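Stekska (gripper)

Stekska is a hand-held two-finger gripper design intended to be built at home or in a shared workshop and used to record household tasks for robot training. It was drawn up by Esko Väisänen and first assembled at the Mestosdale open workshop, where Darmawan Mandagi later took over the build notes. The project describes itself as "a gripper anyone can make." That claim has been disputed by several of the people who have tried.

Background

The first version was begun in January as a side project to Cele, a tabletop arm that Väisänen had been building in his garage and never finished. The arm's motors were the costly part and the fingers were the only part that worked well, so the fingers were kept and given a handle. Early posts on the workshop's message board present this as a deliberate change of direction. Mandagi's notes are blunter and say the arm "could not hold its own weight past the elbow."

The files were released on 27 August 2021 under the name Stekska. The release included printable parts, a wiring sketch and a parts list. The wiring sketch had two connections swapped, and a corrected copy was posted later in a different folder. Both copies remain online.

Design

The tool consists of a printed body, a pair of pivoting fingers and a trigger. The fingers are closed by the user's hand, so there is no motor, and the strength of the grip depends on whoever is holding it. Each finger ends in a soft pad, which the build notes treat as a part to be replaced often. A camera mounted on the tool looks out past the fingers, and the recordings are meant to be used later to train an arm carrying the same kind of finger.

The parts list gives the cost as 70 dollars. This leaves out the camera, the printer, failed prints and shipping on the pivot screws, which are sold only in packs. Builders at Mestosdale who kept receipts reported spending well over the listed figure. The project page has not been changed.

Use in the home

Most published recordings were made in bedrooms and kitchens. Typical tasks involve picking up small household goods and putting them into a bin, or taking them out again.

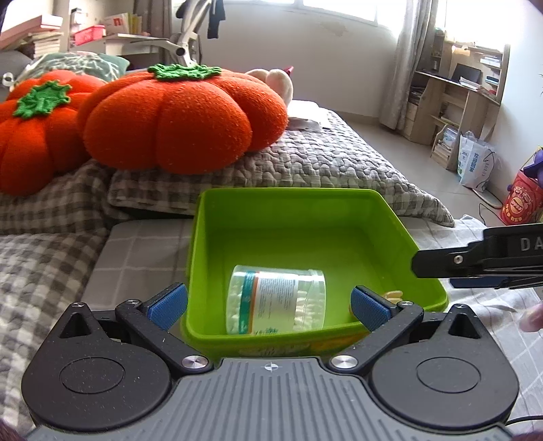 Gripper fingers open over a green bin holding a container of cotton swabs, with a second black gripper jaw at right.

The project argues that ordinary rooms make better practice material than a bare bench, and there is some sense in this. Soft bedding shifts under a bin, clear plastic is hard for a camera to judge, and daylight from a window changes through the day. What has not been shown is how much of this carries over to a working arm. The only test described in any detail was run by Wusteo, a small hobby group, which trained an arm on Stekska recordings and reported 11 successful pickups. The report does not give the number of attempts. A request for that number was answered with a link to the same report.

Known problems

The trigger spring is the most common complaint. It loosens with use, and the fingers then rest slightly apart in a way that throws off the recorded opening width. The notes advise checking the width before every session, a step that several published recordings appear to skip.

Pads also peel at the corners. Väisänen recommends contact glue and an overnight wait. Mandagi recommends double-sided tape and says the glue softens the print. The two instructions appear on the same page, one under the other.

Left-handed users have reported that the cable exits on the wrong side. A mirrored body was promised in the first release and is still marked "coming soon."

Reception

Interest in shared workshops was high at first and then fell off. The usual explanation given by supporters is that builders moved on to recording and stopped posting. The message board offers little evidence either way, and most of its later threads concern print settings.

See also

Cele (tabletop arm)
Mestosdale open workshop
Wusteo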